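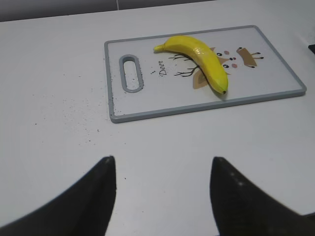
Figure 1. Banana and cutting board.

Offline Playback and Skip Behaviour on a Small Streaming Box
Project report, Saimi Eskola and Minttu Kiiskinen
January 2018

Summary

The project measured how a low-cost music streaming box, the Camia, behaves when its network connection is slow or absent. Two firmware versions were compared using the same playlist and the same router. The main finding is that start delay depends more on how the box fills its buffer than on the speed of the line. The older firmware handled a lost connection better than the newer one, which was not expected.

1. Background

Most work on streaming services looks at catalogue size, price or sound quality. Less has been written about the small boxes that plug into a television or amplifier and fetch music without a phone or computer. These have little memory and a slow processor, and the user has only a basic remote control with which to correct a problem.

The Camia was chosen because its log files can be read over a serial cable. It streams from a catalogue service called Trakent. An account on Trakent allows a playlist of up to 1,000 tracks, but the box itself stores only a short part of each track ahead of time. The size of that store is not given in the manual and had to be worked out from the logs.

2. Method

A playlist of 11 tracks was made. All were of similar length and were encoded at the same bit rate. The box was connected by cable to a router running Drunano, a traffic-shaping program which can limit the speed of a line or cut it off at a set time. Wireless connection was left out of the tests to remove one source of variation.

Three conditions were used: a full-speed line, a slow line, and a line that was cut halfway through a track. Each condition was repeated 10 times per firmware version, with the box restarted between runs. The start delay was taken as the time between the button press in the log and the first audio packet sent to the output.

Skips were sent by a script and not by hand. In early trials the hand-operated remote gave uneven gaps between presses, and those trials were thrown away. 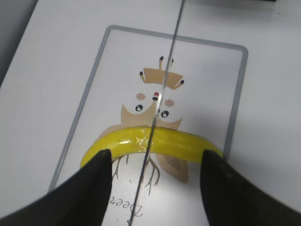
Why was the box restarted between runs?
It keeps part of the last track in memory after playback stops, so a second run without a restart would begin from stored data and show a shorter delay than a new listener would get.

3. Results

On the full-speed line the two versions were hard to tell apart. Start delay was short in both, and no run stopped during playback.

On the slow line the versions differed. The older firmware waited until its buffer was full before it began to play. The newer one began early and then paused, in most runs within the first verse. A listener would hear music sooner with the newer version but would also hear a gap. Skipping made this worse — each skip emptied the buffer completely, including data for the track about to be played.

When the line was cut, the older firmware played to the end of its buffer, showed an error and went back to the menu. The newer firmware did the same in the first runs of the series, but in 2 of the later runs it froze and had to be unplugged. The log ends at the same entry in both cases. 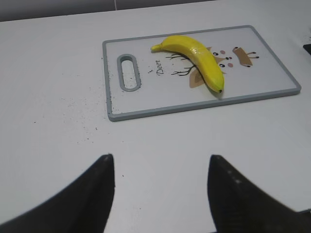 Figure 2. White cutting board with grey rim.

4. Discussion

The change in buffering looks like a deliberate choice by the maker to reduce the wait before the first sound. On a good line it costs nothing. On a slow one it moves the wait from the start of the track to the middle, and listeners may well find that more annoying. No listening panel was used, so this remains an opinion.

The emptying of the buffer on each skip is harder to defend. The next track in a playlist is known in advance, and the logs show the box does request it early. It then discards the data and requests it again. A fix in software should be possible without extra memory.

The freeze could not be reproduced on demand. It may be linked to the length of time the box had been powered through the day, but the logs do not record temperature.

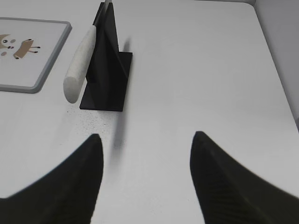

5. Limits of the work

Only one box was tested, bought second-hand in October from the Rautiainen shop, and its earlier use is unknown. The catalogue service may also have changed its servers during the test period. The bit rate was fixed by the account type, and higher rates were not tried.

6. Further work

A second box of the same model should be run through the cut-line condition with the case open and a temperature probe fitted. The skip script should be changed to include backward skips, which were left out for lack of time. The script and the raw logs are held with the course material and can be copied from there.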